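Home Issues Articles Authors Submit

3.2 Serve speed and point length

Match records were taken from the Gisano indoor series, played on hard courts in August. The sample held 137 completed singles matches. Matches that ended in retirement were left out, as were those decided by a super tie-break. Serve speed was read from the Worik radar unit behind each baseline, and point length was counted in strokes, with the serve as stroke one.

First-serve speed was a weak predictor of point length once the returner's ranking was entered into the model. Second-serve speed was a stronger one. Players ranked outside the top 35 of the series list lost more second-serve points after long rallies, and the effect was largest in deciding sets. Left-handed servers showed the same pattern on the deuce court - the ad court gave no clear result.

Body-worn items are treated apart from court equipment in the coding scheme (Figure 2).
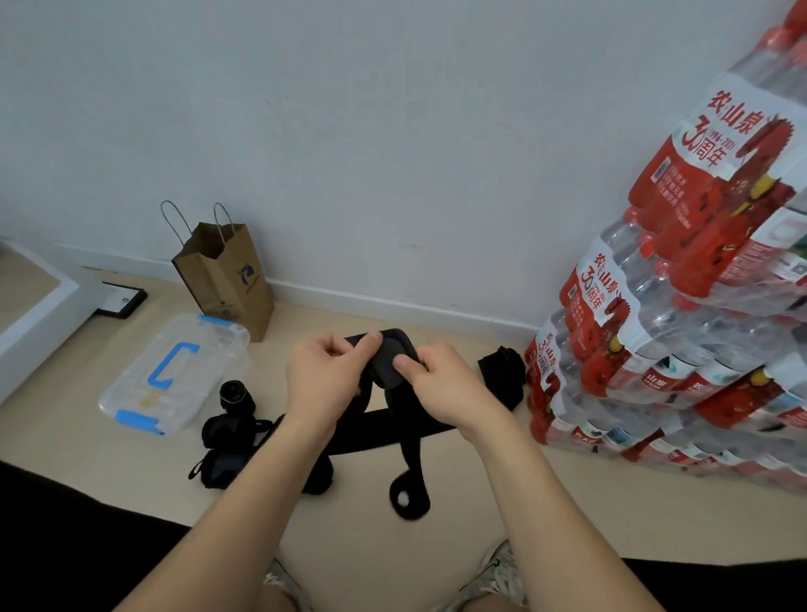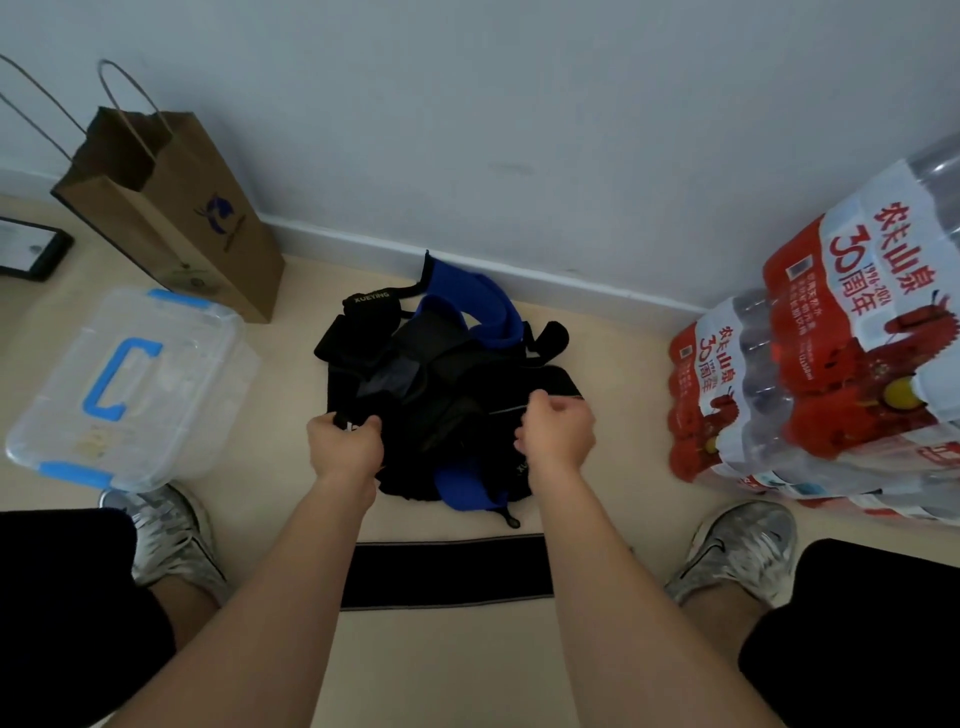 Figure 2. Strap harness with black pad (first panel); black and blue item with straps (second panel).

Two limits apply to the serve data. The radar gave no reading on serves that clipped the net cord, so lets are missing from the speed file. The Gruron and Siu venues also used different ball brands, and the model has no term for ball type. A venue term was tested in its place and did not change the sign of any coefficient, but it widened the interval for second-serve speed in deciding sets.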